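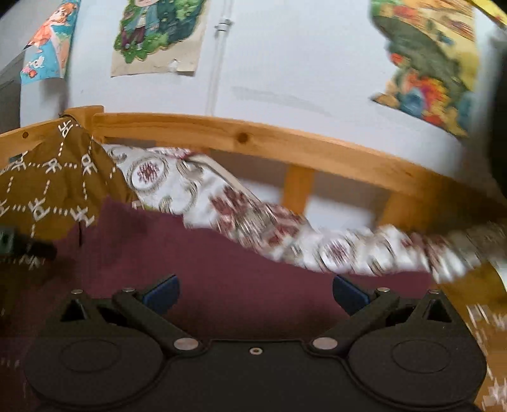
The pine bed in our small room, with the medallion blanket draped over the carpet.

I have owned the Binorlow single bed for two winters now, and my friend Sigrun Nyberg asked me so many questions about it that I decided to write the answers in one place. English is my third language, so please forgive if something sounds a bit stiff. I try to be exact.

First, what it is. The Binorlow is a simple pine bed, sold flat in a box by a small shop called Ilport. It has four posts with rounded tops, a rail between the posts at each end, and vertical slats under the top rail. The wood comes light and I left it light. You can buy it also with a white paint, but I have not seen the painted one in real life and I will not judge it.

My husband, Junhao Li, put it together with me in the evening. The instructions were 2 pages with drawings and almost no words. I like drawings, but one of them shows the lower rail upside down, or at least it looked so to both of us. We had to take out two bolts and begin that end again. If you buy this bed, lay all the pieces on the floor first and look where the screw holes are before you tighten anything. The holes do not lie, the drawing maybe does. The hex key in the bag is soft metal and I changed to our own one after the first corner.

Some of the holes stay open when you are finished. There is a small dark one near the top of the corner post that I see each time I make the bed. Ilport told me by email that the same posts are used for a higher model, and the extra hole is for a part which I do not have. They offered wooden plugs for free. I said yes, the plugs came after a week, and they are still in the drawer in the kitchen. So I cannot say if the colour matches.

The pine has knots. There is a dark one in the top rail, close to the middle, exactly where the eye goes. Junhao wanted to turn the rail so it faces the wall. I wanted to keep it and I won. I would only say to people who like very clean wood: this is maybe not your bed. The knots are hard and smooth, I have not found any that catch on fabric, and this was my worry because we use heavy blankets.

Now about the blankets, as a bed review without them is not very useful. We live in a cold house and from November the small room needs more than a duvet. On this bed I use a white blanket with round medallions in dark red and grey, and a brown cover with a white dashed grid and small white characters on it. The brown one I usually fold over at one end. My mother-in-law says the two patterns argue with each other. Perhaps, but the dark red goes well with our maroon carpet, and I did not buy anything new for this room except the bed itself.

What I want to tell you is how the bed works with such covers. The slats at the end have open space between them, and you see the wall through it. This is nice for the look, because the bed does not make the room heavy. But a thick cover can push itself into these openings when somebody sleeps with restless feet. In the morning I pull it back. It takes a moment and it is a small thing, though with a solid board I would not have it at all. The white blanket is long enough that it slides off the side and down on the carpet if it is not tucked, and the bed has no side rail high enough to hold it. I tuck it under the mattress on the wall side and leave the other side free.

The rounded top rail I like very much. I hang things over it in the daytime - the brown cover, a sweater, a towel - and it leaves no hard line in the fabric. My old metal bed from Bettencourt had a thin square rail and everything I put on it came away with a fold like a knife. The Bettencourt was stronger, I must be fair. It never moved. But it was cold to touch in winter and it rang when you bumped it with the vacuum cleaner.

About the noise. In the first month the Binorlow was silent. In the second month it started to make a small dry sound when you turn over. I tightened all the bolts and it went away for a long time, then it came back when the heating season began. Wood gets smaller in dry air, so I think this is normal. I now tighten the bolts at the start of winter and again in spring. One bolt, at the foot end, always needs more than the others. I put a thin felt washer there and it is better.

My cousin Zhuoran Xu is a tall man, he slept on it for 7 nights when he visited us. He said the bed was quiet and comfortable enough, but his feet touched the slats. If you are tall, ask the shop for the longer size. It was not on the website when I ordered, but they had it in the catalogue under the name Fludell, and it has the same colour of wood.

Cleaning is easy. I wipe the rails with a cloth that is almost dry. Dust collects on the lower rail, behind the place where the blankets hang, and you forget it because you cannot see it until you lift everything. I move the bed away from the wall to vacuum the carpet behind it. It is light enough that I can do this alone. The feet leave small marks in the carpet, and I rub them with my hand until they become less. Against a pale wall like ours you should keep a little distance, as the post can leave a yellowish line if it touches the paint for months. We have one such line, low down.

What I would change: better drawings, a stronger hex key, plugs in the box from the beginning, and the gap between the slats a little more narrow. What I would keep is the shape of the posts and the rail, and that the wood is not covered with a thick shiny layer.

Would I buy it again? For a guest room or a smaller bedroom, yes. For a tall person, only the longer one. For a child who jumps, I would look for something heavier. Sigrun, if you read this, you can come and try it before you order. Bring warm socks.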